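Flandlow Commons

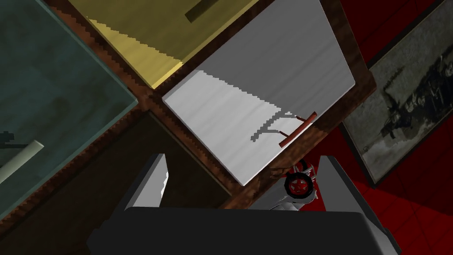
Flandlow Commons is an open-air retail and mixed-use center on the east side of Flandlow, built on the site of a former enclosed mall and known for one of the liveliest tenant mixes of any suburban center in its region. It is owned by Nguyen-Tran, a family-held real estate company, and managed day to day by its leasing arm, Laden. The center has 129 storefronts spread over 6 blocks, with a grocery store at one end and a home furnishings hall at the other. Color plays a big part in how people find their way around, and the center's signs and storefront trim went all in on it. In one computer rendering, teal-green and mustard-yellow panels sit at a tilt in a dark reddish-brown wooden frame, the yellow one with a mottled surface. Shoppers still give directions by color as often as by street name.

History

The site opened as Flandlow Mall, a single-story enclosed building with a department store at each end. It did well for a generation and was the place to be on a rainy afternoon. When both department stores closed within a year of each other, foot traffic dropped sharply and the inside corridor went dark one wing at a time. Nguyen-Tran bought the property soon after and spent a long winter working out what to keep.

The answer was a surprisingly large part of it. The former west department store was kept and split into a grocery store below and offices above. The corridor lost its roof and became Long Street, the main walking route, which still follows the slight bend that older residents remember from the mall. The east department store came down, and the furnishings hall and a small public square took its place. The first new shops opened in February to a crowd that filled the square well before the 10 a.m. ribbon cutting – a cold morning, by all accounts, and a very cheerful one.

Tenants

The main anchor is Zumness, a regional grocer that moved in from an older strip center across town. Its Flandlow store is the chain's largest and includes a bakery counter that opens directly onto Long Street, so the smell of bread reaches most of the north block by breakfast time. Other large tenants include the furnishings hall, a fitness club, and a bookstore with its own stage for readings and school concerts.

Smaller spaces are where the center really shines. Laden sets aside a row of narrow shops on the north block for first-time business owners, with short leases and shared storage. Tenants there have included a shoe repair counter, a noodle shop, a yarn store, and a maker of hot sauces who later took a full-size space on the square. Rents on the row are tied partly to sales, an arrangement that has been copied at 2 other Nguyen-Tran properties.

Housing and parking

Apartments stand above the shops on the south side, 313 in all, with entrances on the quieter back street. Adding housing was the most debated part of the plan, mainly over traffic and school enrollment, and the town approved it only after the owner agreed to extend a turning lane and move the loading docks. Much of the old surface lot was given over to the new buildings, and most parking is now in a garage behind the grocery store. Drivers can use the first level free for short errands.

Events

The square hosts a produce market in the warm months, an outdoor film series, and a winter lights festival that has become a real favorite with families from neighboring towns. Long Street closes to delivery vehicles during the larger events. The bus stop moves to the furnishings hall entrance on those evenings – signs at the garage show the temporary route.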